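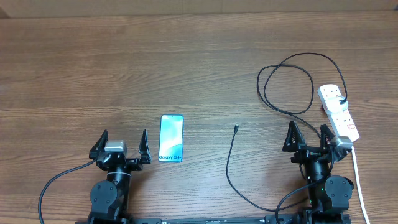 Table top, grain going left to right.

Mar 12, 2021

Wait, I should write first what is still open from December, otherwise I forget it again. The table is the one we ordered from Kerekes, and we never agreed how to treat the surface. The invoice says only "warm brown, finished". I asked them two times which finish and got the same sentence back. So I treat it as unknown and I test everything first on the underside.

Today's work:

Wiped the whole top with a damp cloth, along the grain, then with a dry one. No cleaner. The Starkine spray is still in the cupboard, but I do not want it on this table. On the old bench it left a film, and things with a flat back were sliding on it.

Underside test, two patches near the back leg. Patch A is Clirnora wax, thin. Patch B is plain soap water. After 49 minutes patch B looked the same as before. Patch A was a little darker and a little sticky when I pressed with the thumb. I will look again tomorrow before I say anything about the wax.

Measured the height at the four corners. The left back corner is 2 mm low. I put a folded card under the leg for now. Please do not throw it away, it looks like trash but it is holding the table. A proper foot is in the Stodoneo catalog, article 900, and I wrote it on the order list.

Small objects on the table: the rule stays the same as on the old bench. A phone goes flat on its back, screen up, nothing under it. No mat. We tried the gray mat and the edge of it was always curling, so the phone was never really flat.

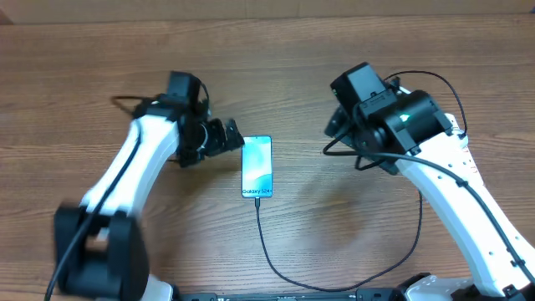

Galaxy S24+ on the table, screen lit.

A note was left on the page after lunch, saying that the mat was curling only because we kept it rolled in the drawer, and that a new one stored flat would save the glass on the back from scratches. The same hand added that dust is the real problem, and one grain of sand under a phone is enough.

This is fair. I did not think about dust. My answer for now: dry cloth on the table before each phone is put down, and the back of the phone also. If we see a scratch, we go back to the question of the mat. I can ask for the price of a flat one together with the foot – then we pay shipping once.

Still to do:
look at patch A
order the foot
find the second dry cloth, the box says 13 pieces and I can find only the one I use
ask Kerekes a third time, maybe by phone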